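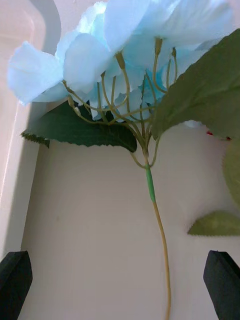
How do you get dust off fabric flowers without wrecking the petals? Use cool air from a hair dryer first, then a soft makeup brush, and save water for the stems that really need it.

Home > Tips > Around the House > Fabric Flowers

Cleaning Kitchen Laundry Decor Workshop

4 min read

I love fabric hydrangeas! They fill a vase fast, they don't mind a dark hallway, and a good one will look pretty for years if you give it a little care. I do all of mine in May, with the windows open, and it's one of my favorite small jobs of the year.

Dusting

Take the stems out of the vase and go outside, or stand over the tub. Hold one by the stem with the head tipped down and blow cool air through it from the back, between the little stalks. Dust hides in there, deep behind the petals, and you'll be amazed how much flies out. Never use the hot setting, it can soften glue and curl thin fabric.

Then brush each petal from the middle out to the edge. Go light!

Frayed edges

Thin petals do fray, blue ones especially seem to show it (the threads catch the light). Don't pull. Snip each thread with small sharp scissors, as close as you can get. If an edge keeps fraying, dab on a tiny bit of clear fray glue with a toothpick and let it dry flat on wax paper. Test it on a petal at the back first, because some glues leave a dark line.

Loose florets

If a floret slips off its stalk, put a dot of craft glue on the tip, push it back on and leave it until the next day. I keep strays in a jam jar, and they've rescued more than one bald spot.

Re-taping a stem

Floral tape only gets sticky when you stretch it, so pull as you wrap. Start just under the spot where the stalks meet and turn the stem, not the tape, working down at a slant. A short band is plenty. I use the green Sinik tape, but any brand will do.

Bent stems

A little wave looks natural, so I leave it in. For a sharp kink, check for wire inside, then ease it out with your thumbs a bit at a time.

Putting them away

Lay heads side by side in a shallow box, 4 to a layer, with tissue tucked under the petals so they keep their lift. Keep the box out of the sun. Blue fades quickest in my house, and the hydrangeas from the windowsill are nearly gray now. I still use them, at the back of the big vase.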